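The Lougher Shift

Santeri Peltonen took the leader arms at the start of the late shift and signed the sheet. The contract with Gandico called for 100 accepted demonstrations of the cloth task. An accepted demonstration had no regrasp, no contact with the rail and no pause of more than three seconds.

Wulan Ginting sat at the second desk with the Fluvo console and marked them.

"Reject," she said. "Pause."

"I was deciding."

"The log doesn't have a field for that."

He reset the handles. The left one had 2 mm of play at the wrist, which he had reported in April. The follower reproduced it faithfully – a small dip before each grasp, in every file.

He ran the next one more slowly. The arms beyond the glass did what his hands did, a fraction late. Wulan marked it accepted and did not look up. Up to three in a row usually went through before he thought about his shoulders and spoiled one.

"Edent trained on last month's set," she said. "They sent the first rollouts."

"Does it fold?"

"It folds. Come and look at the wrist."
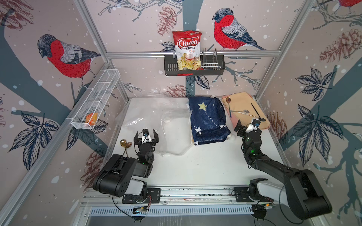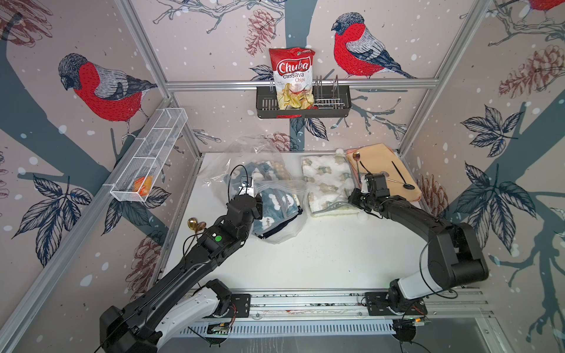
He had left the cell as it stood and pulled his chair over to her screen. The rollout ran without sound. The arm came down over a square of cloth, dipped slightly, and closed. It dipped before the second grasp as well. He looked from the screen to his own table, to the peach cloth with its spoons and the bullfinches on the wallpaper, and back. There was no play in Edent's joints. They had measured it and said so in the covering note.

"That's mine," he said.

"I've logged it as operator style," said Wulan. "They want to know whether to filter it out."

He asked what she had told them. She said the reply was still in drafts, and that he had sixty-one to go.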